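Dorevura Wall Map Set: Greece and the Aegean in the Persian Wars

Publisher: Mesell
Format: two-sheet wall map with index booklet
Item status: in stock, ships rolled

The Dorevura set covers mainland Greece, the Aegean islands and the western coast of Anatolia at the time of Xerxes' invasion. Sheet 1 shows the full theater from Thrace to Crete. Sheet 2 enlarges central Greece, with separate insets for Thermopylae, Artemisium, Salamis and Plataea. Both sheets are drawn on the same projection, so routes can be carried from one to the other without adjustment.

Place names follow the Latinized spellings used in most English translations of Herodotus. The index booklet lists 211 names with grid references, and gives the Greek form beside each. Names whose location is disputed are set in italics and marked with an open circle.

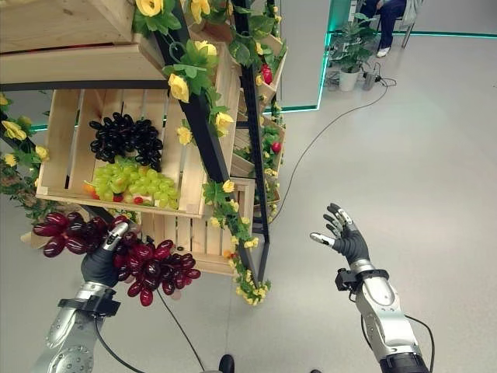 Does the map show the ancient coastline or the modern one?
The ancient coastline is printed as a solid line, and the modern one as a light gray dashed line wherever the two differ. The difference is largest at Thermopylae, where river silt has pushed the shore well out from the old pass.

Sheets and printing

Relief is shown by tint and shading, without contour lines. Land routes are solid, sea routes are dashed, and routes reconstructed by modern scholars without direct support in an ancient source are dotted. Persian movements are printed in brown and Greek movements in blue. The two inks were chosen to stay distinct in a black-and-white photocopy - brown reproduces as mid gray, blue as near black.

The paper is Nyberg uncoated map stock, long grain. It takes pencil and erases cleanly. Felt-tip markers will bleed. For repeated marking, order the laminated version, which accepts dry-erase pens on the front only.
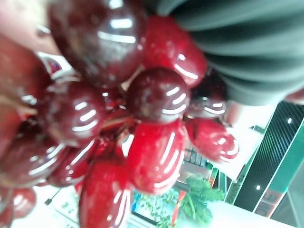 Artificial grapes, close view.

Mounting

The paper version comes without rails. The laminated version has a Kisska hanging rail fitted at the top and bottom of each sheet, with a cord on the top rail. Each pair of sheets in laminated form weighs over 6 pounds with rails, and should be hung from screws, not adhesive hooks. Leave the sheets flat overnight before hanging. Rolling should be done with the printed side out.

Changes in this edition

The Royal Road inset has been moved from Sheet 1 to the booklet to make room for the canal at Athos. The scale bar now gives stades as well as miles and kilometers. The stade is an approximate unit and its length varied from place to place - the value used is stated in the booklet. Errors in the grid letters along the right margin of Sheet 2 have been corrected.

The next printing is planned for April. It will have no changes to content.

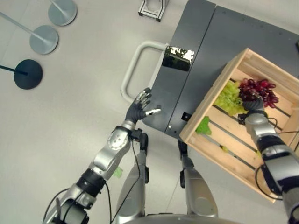

Can the sheets be bought separately?
Sheet 1 is sold alone in paper only. Sheet 2 is available only as part of the set, as it uses the legend printed on Sheet 1.

Ordering notes

Class packs contain 18 desk-size copies of Sheet 1, folded, with one index booklet. Replacement booklets and Kisska rails are listed under Parts.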